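Desk Storage and Sorting – Gallery
Pritau Center for Workplace Organization

The Center maintains a small collection of desk storage for use in its courses on office order. The collection is open to enrolled participants and to visiting staff from partner offices. This page presents the current tabletop arrangement, together with notes on the pieces and on the way they are used in teaching.

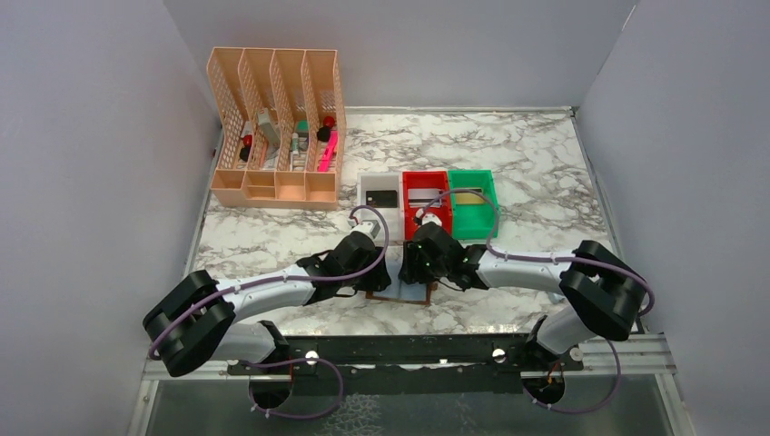
The collection was begun by Mohsin Bangash, who continues to select the pieces and to write the notes that accompany them. It now holds 300 items, most of them modest in size and intended for daily use. Preference is given to storage that can be understood at a glance by a person who has never used the desk before. Pieces with lids, locks or hidden drawers are kept in a separate cabinet and are lent only on request.

The organizer
A peach-orange desk organizer in perforated, mesh-like plastic, with four upright slots that step down toward the front. The slanted dividers allow the contents of each slot to be seen from a seated position.

Small compartments
Four open compartments run along the lower front edge of the organizer. In the introductory course these are reserved for paper clips, pins and similar small supplies, and participants are asked to return them empty at the end of the session.

Markers and highlighter
A dark marker with a red cap stands in the leftmost slot, and a bright pink highlighter angles down toward the front from the rightmost. The Center recommends that writing tools be stored upright where possible – a marker left lying on a desk is soon covered by paper.

The three bins
Three small open-topped bins, in white, red and green, stand side by side next to the organizer. The walls are thin and the bins are close to one another in size, the green being slightly larger.

The cards
Each bin holds a single card: black in the white bin, silver-gray in the red and gold-yellow in the green. Cards are used in the sorting exercises in place of letters and forms, which vary too much in size to be convenient for beginners.

The work surface
The tabletop is white with a marble pattern, veined in gray and brown, and is finished along the far edge with a thin light metal trim. Pale lavender-gray walls enclose it on three sides. Plain walls are preferred for this arrangement so that colored storage can be found quickly.

Notes on use
Participants in the introductory course work through the Kernby exercise, in which a mixed tray of supplies is assigned to slots, compartments and bins. A session lasts 200 minutes, including a break, and is limited to five participants. No labels are provided at first. Each participant proposes a place for every item and records it on the sheet supplied, after which the group agrees on a single plan.

The second part of the course is concerned with keeping order once it has been established. Participants exchange desks and are asked to find and replace a list of items using only the plan drawn up by their colleagues. Where an item cannot be found, the plan is revised and the exercise repeated. Written plans from earlier courses may be consulted in the Bajpai reading room.

Offices wishing to adopt the same layout are advised to begin with one organizer and no more than three bins for each desk. Additional bins may be introduced after a month of regular use. It is suggested that colors be assigned once and kept the same throughout the office – a red bin should hold the same kind of material at every desk.

Loans and visits
Pieces from the collection may be borrowed by partner offices for a period of four weeks. Requests should be made in writing to the collections desk and should state the number of desks to be equipped. Borrowed pieces are to be returned clean and without adhesive labels.

Visits to the collection are by appointment. The arrangement will be changed in March, when storage from the Gosov series will be placed on display. Participants already enrolled in a course at that time will continue to use the present pieces until their sessions are complete.

Collection notes by Mohsin Bangash. Text may be reproduced for training purposes within partner offices, provided that the Center is credited.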